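Cable and clearance rules for tabletop cells

Revision 3 of the Prevska bench practice takes effect in December and applies to every tabletop arm at the Dromico site. The review behind it covered 1321 logged runs, of which 136 ended in a stop. Cable snags accounted for 110 of those stops.

Wrist wiring must be secured so that no loop can catch on the gripper through the full range of joint motion. Cables crossing the work surface are to be routed away from the pick area and checked before each session. Loose items stay outside the reach marked on the cell sheet — this includes clips, tools and spare parts.
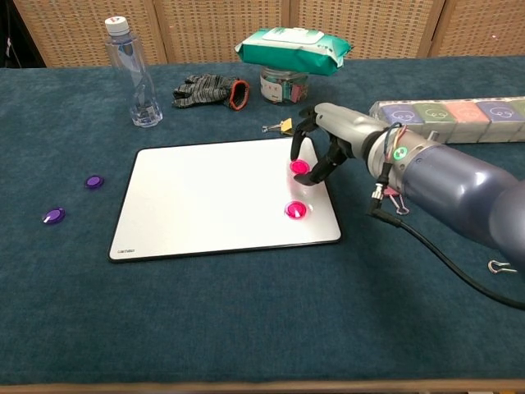 Operators record any change to cable routing in the run log before restarting. A changed route also requires one full pass at reduced speed, with the stop button within reach. Cell sheets still on revision 2 should be replaced by Tuesday.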